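A Morning at Pastberg, Where the Robots Are Learning to Put the Shopping Away

June 2020 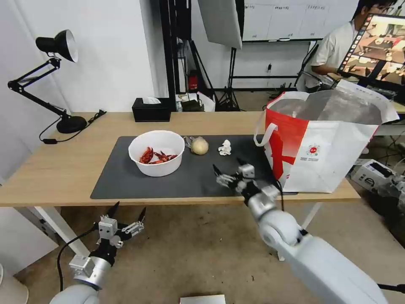

I had been promised the future of grocery work, and I had dressed for it. Steel toes, hair tied back, the good notebook. The woman at the front desk looked at my boots and asked if I was delivering something.

Pastberg is the building where Grerow, the grocery packing company, works out what its machines should be able to do before anybody lets them near a customer's order. The packing floor proper is across the yard, through two sets of doors and a smell of cardboard. I write a small newsletter for people who work in warehouses, which is how I got on the list. Most of my readers want to know one thing about robots, and they don't phrase it politely.

My guide was Maeve Tully, who started at Grerow as a packer and now has a title with the word "integration" in it. She took me to the training room first. If you have pictured a gleaming hall of machinery, please adjust. It's a room with a table in it. There's a desk lamp of the sort I did my homework under, a whiteboard, a great deal of cable, and a pair of white robot arms with hands on the ends that have more joints than I'd care to look after. The work that morning involved an onion, some dried chilies in a bowl, a wad of tissue and a shopping bag. A person sat at a monitor in the back with the calm of somebody who has watched a lot of onions.

"Onions are hard," Maeve said. I wrote that down and underlined it.

They are, apparently. An onion is round, so it rolls. Its skin comes off in the fingers. Grip it like a can and you bruise it, grip it like an egg and it's on the floor. A packer deals with all this while discussing last night's television. The arms get to it by way of repetition, and the list of things they are supposed to manage runs to 151 items, taped inside a cupboard door, with a column for remarks. Next to "leeks" somebody had written "no." Next to "loose grapes" somebody had written a longer word.

The tissue, since I asked, is on the list too. Packers spend a surprising part of the day picking up things that aren't groceries: torn wrap, stray labels, the crumpled paper that comes round the pears. It gets no line in the job description and it takes up a good piece of the shift. Ailbhe Brophy, who plans the work in the training room, spent a week in February standing on the packing floor with a clipboard before she wrote the list, and the packers thought she was timing them. Relations were chilly. Then she added trash to the list and they warmed up a bit.

We had coffee from a machine that is fully automated and was out of order.

After that, the floor. Grerow has 6 packing stations with arms fitted at the moment, all on the one line, which they call Iltasholm after a town I couldn't find on a map. The rest of the line is people. The arms on Iltasholm are simpler than the ones in the training room. They have suction cups and blunt grippers, and they handle boxes, cartons and anything else with the decency to have a flat side. Produce still goes down the line to human beings, along with glass, bread, and whatever the arm has tried twice and given up on.

This last category has its own chute. The packers call it the sulk tray.

I stood by the sulk tray for a good while with Malachy Ó Dálaigh, who has packed at Grerow for 15 years and has opinions on all of it. He used to pack whole orders. You took an order, you built the bag, heavy things at the bottom, eggs on top, and you sent it off looking like something you'd be happy to carry home. These days on Iltasholm he gets bags that are half built, and he finishes them. His back is better. He was very clear about that, and he bent down and touched his knees to prove it. No more cases of water, no more cat litter. He'd fight anyone who tried to bring the cat litter back.

What he doesn't care for is the order of things. The arm packs by what it can pick up, and a person packs by what the bag needs, so he often ends up taking things out to put them back in. He has mentioned this. Liam Ó Conaill, the line supervisor, agreed that he had mentioned it, in the voice of a man who has heard it over lunch.

Liam's own job has changed more than anybody's, I thought, though he wouldn't say so. He used to walk the line and talk to people. Now he has a screen that tells him which station has stopped, and he walks to that one. The stations that stop are the ones with arms. He worked out that he could go most of a shift without saying a word to a packer who was doing well, and he didn't like it, so he has started going the long way round to the stopped machine. The screen logs this as slow response. He has had a conversation with the screen's owners.

On the question my readers ask: no one on Iltasholm was let go when the arms went in, according to Maeve, and Malachy said the same when she was out of earshot, so I'm inclined to believe it. Two people moved over to Pastberg to help with the training work, at better pay. But when packers leave, they aren't always replaced. Everyone I spoke to knew this and said it in the same flat way you'd mention rain. Maeve didn't dodge it either. She said the meetings about it are long.

The retraining is run by an outside firm, Nic Aodha, and the course takes around six weeks. I saw the handbook. It's decent, plainly written, and has a chapter on when to hit the stop button that could be summed up as "sooner than you did." Malachy has been offered a place and is thinking it over. He wants to know if there's a chair.

On the way out we passed the training room again and I put my head in. Ailbhe was deep in a discussion about shopping bags. A cardboard carton keeps its shape, and a soft bag has ideas of its own, and the handles flop, and the question was whether the customers' bags should be propped open by a person, by a wire frame, or by one arm while the other one packs. Malachy, who had walked over with us on his break, listened to a fair amount of this and then said he holds it open with his elbow.

Ailbhe wrote it down.

Visits to Pastberg can be arranged through the Grerow front office, small groups only. Wear ordinary shoes. There is parking at the yard gate, and the good sandwiches are gone by noon.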